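Keeping Cell 8 in Working Order: An Interview with Orest Chornovol

September 11, 2025

The Mesilance laboratory at Trosuvero operates a group of small robotic cells in which manipulation tasks are practiced and measured. Orest Chornovol has been responsible for the upkeep of Cell 8 for the past two years. He was interviewed by Mehwish Janjua of the Trosuvero communications office. The conversation has been edited for length.

Mr. Chornovol began with the routine. Cell 8 is inspected every morning before it is released for use, and the inspection follows a written sheet that is signed and kept in a binder at the control desk. "The sheet has 38 lines," he said. "When I took over the cell it had a good many more, and people were signing it without reading it. We took out every line that had never led to a repair."

The first part of the sheet is done with the arm powered down. The technician checks the mounting bolts against their paint marks, looks along the cable for wear, and moves each joint by hand through a short range. The gripper is then examined on its own. Mr. Chornovol asks his technicians to close the fingers on a steel gauge and to look for light between the gauge and the finger faces. If light shows on one side only, the fingers have shifted and must be reset before anything else is done.

Asked which fault occurs most often, he named the cable. "It is almost always the cable. The arm itself gives us very little trouble. A cable that is clamped a little too short will pull at the wrist when the arm reaches to the far side of the cell, and you see it first as a small error in position. The operator believes the calibration is off and runs it again. The new calibration is then wrong as well, and you have two problems."

In July the cell was out of service for 10 days on account of a fault of this kind. The position error appeared only at the end of a long reach, and it was first treated as a software matter. Ms. Janjua asked what had been learned from it. Mr. Chornovol replied that the clamp positions are now recorded in the binder, with a drawing, and that any person who moves a clamp must write down the old position as well as the new one. "I moved one myself last year and did not write it down," he said. "It is possible that I caused the whole thing. We could not establish it either way."

The second part of the sheet concerns calibration. The arm is sent to a set of reference points, and the difference between the commanded and the reached position is entered by hand. Mr. Chornovol was asked why the entry is still made by hand when the controller, a Miris unit, stores the same values. He answered that a technician who writes a number down will usually notice when it differs from the day before. The stored values are used for the monthly review, for which the handwritten column is too slow to read.

The third part is the one visitors generally ask to watch. The arm is brought over the task box and carried out to its controls one at a time, first at reduced speed and then at working speed. The operators refer to the box as the Magsi box, after the project that paid for it. It is made up of modules, and their order can be changed to suit the work planned for the week.
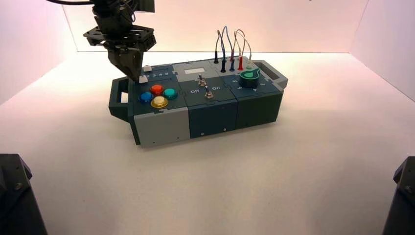 The gripper of Cell 8 over the left end of the task box. Push buttons, toggle switches and a rotary knob are set in separate modules.

"Each control tells you something different about the arm," Mr. Chornovol said. "A push button is forgiving. You may be off to one side and it will still go down. A toggle switch is less so. You have to meet the lever at the right height, and if the fingers are low you press on the panel. I look at the toggles first when somebody reports that the arm is touching down early."

The knob is used to check rotation at the wrist. The technician sends the pointer to a given number on the dial and reads where it stops. A single poor reading is repeated. If the second reading is also poor, the finger pads are cleaned with alcohol and the test is run once more before a fault is entered.

Ms. Janjua inquired about the test wires at the rear of the box. Mr. Chornovol said that wires in any cell require particular care, as a loop that stands higher than it did the day before may be caught by the gripper on its way across. Technicians are instructed to look over the loops from the side before the arm is started. He would like to see a fixed limit on their height, but the matter is still under discussion with the people who write the tasks.

On the subject of spare parts, he said that the laboratory keeps two complete sets of fingers and one spare wrist cable. The current fingers had completed 133 hours at the time of the interview. They are replaced when the gauge test fails twice in one week, whatever their age.

Ms. Janjua asked finally what he would advise a laboratory that is setting up its first cell. Mr. Chornovol recommended that the base be bolted down and left overnight before the first calibration is taken, and that the bolts be checked again in the morning. He also recommended that one person hold the key to the calibration menu. At Trosuvero that person is at present Mr. Chornovol, and a second key holder will be trained before the end of the year.

Requests to visit Cell 8 should be sent to the Mesilance laboratory office in writing. Visits take place after the morning inspection has been signed.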